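I called up the lead designer at Soritz last week to talk about Fekura, the slow little courier game I've been sinking my evenings into (26 hours so far, don't judge me). No spaceships, no lasers, just parcels and a town called Marsden.

"We started with a team of nine," she told me. "Everybody wanted combat. I kept saying no, and in October they finally stopped asking."

The trick is the delivery clock. It never counts down on screen, so you learn to read how late you are from how people talk to you at the door. I asked if testers hated that.

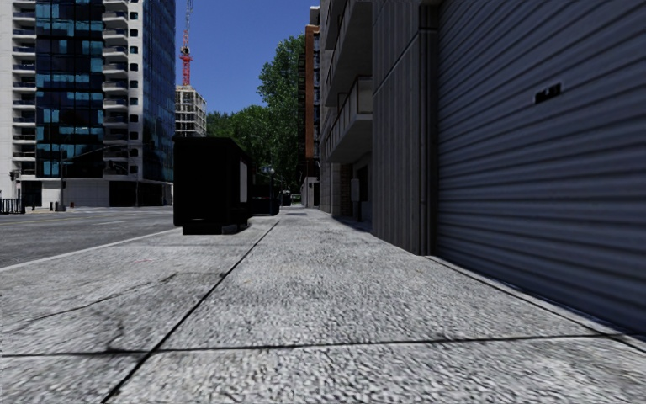
"Oh, they hated it!" she said, laughing. "For one build we put a timer in, and then they hated the timer more." So out it came — and the dialogue grew instead, to more than 3000 lines, most of them grumbling.

We got onto saving, which is my one real complaint. You can only save at the depot, and I've lost a whole evening's route that way. She didn't budge much. "There'll be a quick save in the next patch, but it wipes itself when you load it."
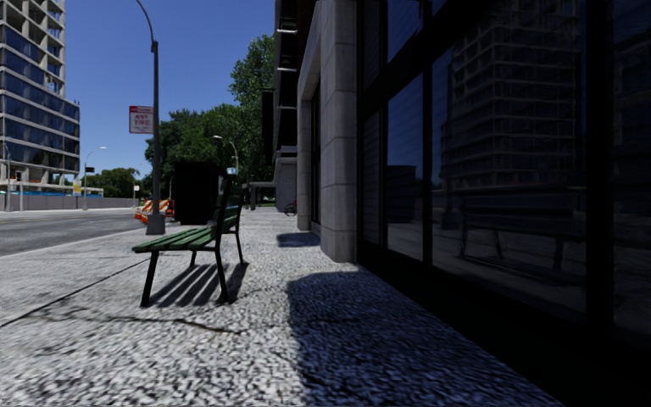 Then I asked about Istevska, the second district, due as a free update. She wants it to be slower still, with fewer jobs and longer walks between them. I said I'd be happy just to loaf around, and that a green slatted bench facing the road is about all the side quest I need. "You're our audience, then," she said. The update adds 100 new parcels, and she wouldn't tell me what's in any of them.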